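Wrist Trouble at Plestum: A Gallery

Welcome, and thanks for stopping by! Our little group at Plestum spent a good part of last October chasing a fault in our simulated kitchen runs, and I promised everyone who wrote in that I'd put the story on one page. Out of 35 runs, 11 ended with the arm refusing to move at all — a safety stop each time, and always before it had picked up a thing.

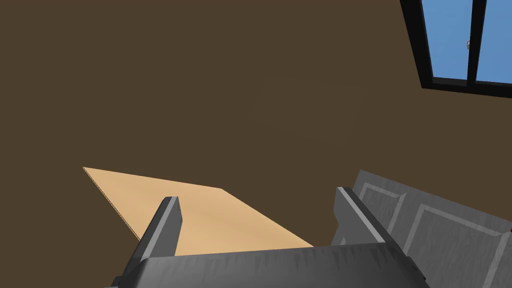

What was stopping the arm?
A wrist joint limit had been typed in wrong, so the controller believed the arm was past its safe range and shut it down.

Wrist view in the Durkis room, fingers open, with the tan board behind them and a corner of the window up at the right. I must have stared at that blue sky for hours.

We blamed the Acuña controller first, I'm sorry to say, and it was perfectly innocent. The bad number came in with the Grimodbridge room files, and it took 2 of us most of a week to find it. With the limit corrected we went through 30 more runs without a single stop, and then we all went home early.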